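Deposit guarantees need money behind them

A deposit guarantee is a promise to pay quickly. How well it works depends on how much cash the fund holds on the morning a bank closes, and the present rules leave that question mostly open. Contributions are set once a year in May, on the basis of balances reported by the banks themselves. Between those dates the fund does not adjust.

Nemstead shows the problem. The savings bank had 1,879 business accounts when it was closed, many of them used to run payroll. The guarantee covered these in full. Payment still took two weeks, as the fund had to sell long-dated bonds at a loss to raise the cash.

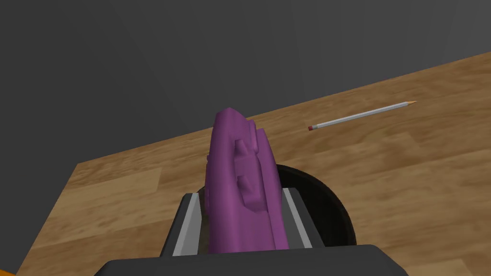 A purple object held upright in a gripper.

The usual reply is that the fund can borrow from its members. Eusebio Villalobos made this case in his paper on the Wilthorpe scheme, and in calm markets he is right. But the members are exposed to the same shocks. A credit line that depends on healthy banks is weakest in the week it is drawn.
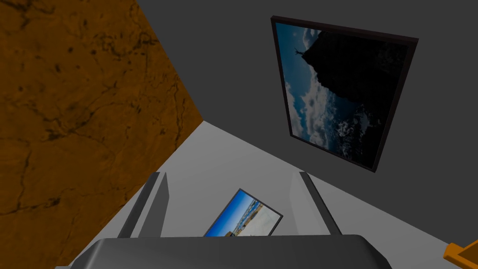
What should change

First, the fund should hold a fixed share of its assets in central bank balances. The yield is lower, and members will complain about the cost. That cost is the price of the promise and should appear in the accounts as such.

Second, contributions should rise with reliance on short-term funding. Under the current formula a bank financed by stable household deposits pays the same rate as one that rolls over its debt every night.
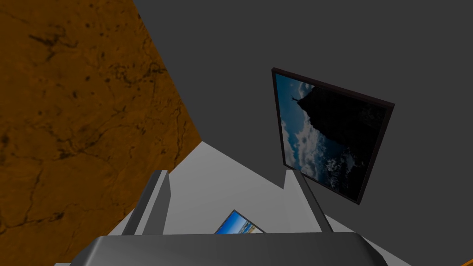

Image credit: Ploseslow

Third, the first 2,000 of each account should be payable by noon on the next working day, before the full claim is checked. Overpayments can be recovered from the estate. A missed rent payment is harder to reverse.

None of this requires a new agency. The fund's board can set the first rule under its existing powers, and the other two need a short amendment to the levy schedule.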